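Prothero Allotment Association
Minutes of the July meeting, held in the side room at 7.30 pm

Present: nine members. Apologies were received from 2 others.

1. Minutes of the last meeting
Agreed, with one correction. The new padlock is on the lower gate and not the Vellik Lane gate.

2. Accounts
The balance stands at £1,231. Rents are in for all plots except two, and reminders have gone out. The water bill for the last quarter was £129, which is higher than the same quarter last year. The meter will be read again at the end of the month in case there is a leak on the top path.

3. Water
The tap by plot 9 is still dripping. A washer was fitted in spring and did not cure it. Agreed to replace the whole tap. Members asked for hoses to be used for filling butts only – the notice on the board says this already, but it has faded and will be redone.

4. Waiting list
The list is moving slowly. It was suggested that full plots be split when they fall vacant. Some felt half plots are too small for potatoes and a shed. Put to the vote and carried, five to four. Current tenants are not affected.

5. Bonfires
Two complaints from the houses on Stondari Close about smoke in the early evening. The rule remains no fires between April and the end of September. A letter will go to all plot holders.

6. Prorkell Field
The parish has asked if we would take on the strip along the hedge. It is heavy clay and has not been dug for years. Members were in favour of asking for the first year rent free. Reply to be drafted before the next meeting.

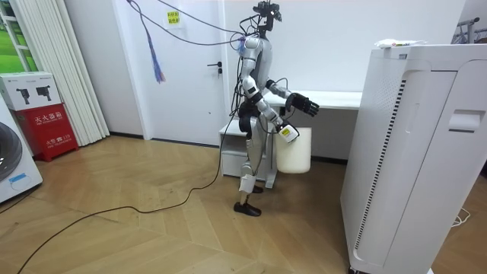 7. Autumn show
Same classes as last year, with the addition of chutney. Longest runner bean to be measured straight, without the stalk. Entries will close at 10 am on the morning of the show and the room will be open from 8 am. Trestle tables are to be borrowed from the school again. Entry fee unchanged.

8. Any other business
The shredder is out of use until the blade has been sharpened. Manure delivery is expected in October – please keep the turning space clear. A member asked about keeping hens. Held over to the next meeting.

The meeting closed at 8.50 pm.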